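Ticket 153 - Kitchen, Prodstead unit 8
Category: Cleaning supplies / countertop
Status: Closed
Priority: Low

Reported problem: Dull film on the quartz counter after wiping. Shows up in low light, worst near the front edge. Dish soap and warm water make no difference.

First check, May: Wiped a test patch with plain water and a paper towel. The towel came away tacky, so this is residue and the stone is fine. Tenant has been using Dokness spray at full strength - the label calls for dilution.
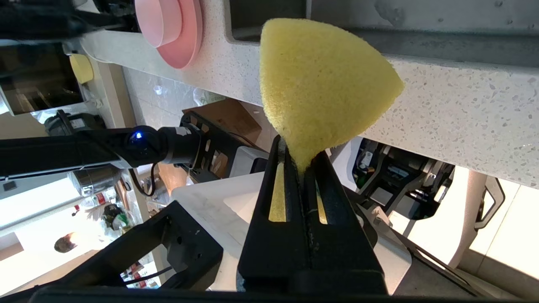
Diluted the spray and went over the counter with a yellow sponge, then rinsed it 2 times with clean water. Left it 17 minutes before drying. Film nearly gone except for a strip by the sink. Repeated there the next morning and it cleared.

Also asked: can the pink dishes go in with the glasses on a hot cycle? Passed to Fagundes, no answer yet.

Follow-up: Stonevgate to send a measuring cap for the spray bottle. Do not use scouring pads on the quartz. Reopen this ticket if the film comes back.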